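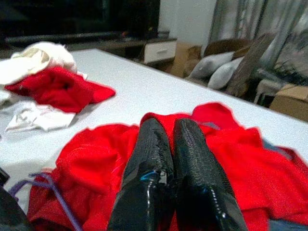
The red one, on the table.

10th October

Home from Moffat at last, with my feet up and a pot of tea going, and I want to get the weekend down before it all runs together in my head. What a lovely, exhausting few days! Drikier put us all in the old drill hall again for the rehearsals, and the floor is every bit as slippery as I remembered from September (I had rosin in my socks, my bag and somehow my sandwiches).

We ran Elau from start to finish for the first time, all 86 minutes of it, and I cried a bit in the slow section, where the whole group leans and leans and you think they must surely go over. I'm still not sure about the ending. It wants another long breath before the lights go, and I said so, perhaps at more length than was needed, and we tried it both ways and went to lunch without deciding.

Then the showing in the evening. There were 117 people in, plus a spaniel by the door, and they were such a kind crowd, very quiet in the quiet parts and stamping like anything for the reel. Afterwards a woman who used to dance in ballrooms all over the Borders held on to my arm for a good quarter of an hour and told me about her shoes, and I could have listened all night.

The bucket brought in £2597, which I counted again on the kitchen table this morning as I thought I'd gone wrong. That pays for the hall through the winter and most of the van, and it means Dosia can go ahead in the spring as a proper full-length piece with live fiddle, instead of the little duet we'd been making do with.

My left knee is grumbling on the stairs. Must ring about the van, must find my blue flask, must write to the hall about the heating, which clanked all through the solo. Early bed, I think, and no music on.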